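The Budget of April

Adhiambo Mosoti had 400 in the equipment line, and the month was April.

"Skurum needs new finger pads," said Shafiq.
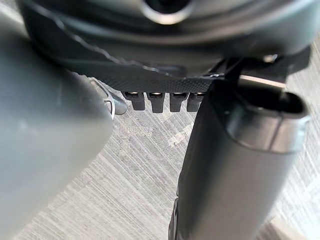
The Second Quotation

Stidell wanted 30 for each pad. Adhiambo wrote the price in pencil and went to the kitchen with her notebook. 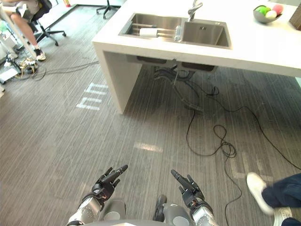
Skurum at the sink island, April.

"And longer cables?" she asked.

"In May," said Shafiq. 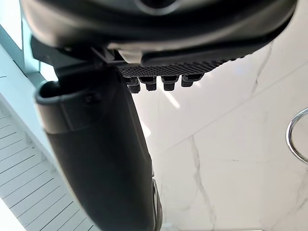 Adhiambo did not like to spend the whole line. Her father had kept a shop, and he always left something in the drawer. She looked at the black pad with its fine pattern, then at the pale marble, and she ordered 2 pads. The rest she left for May.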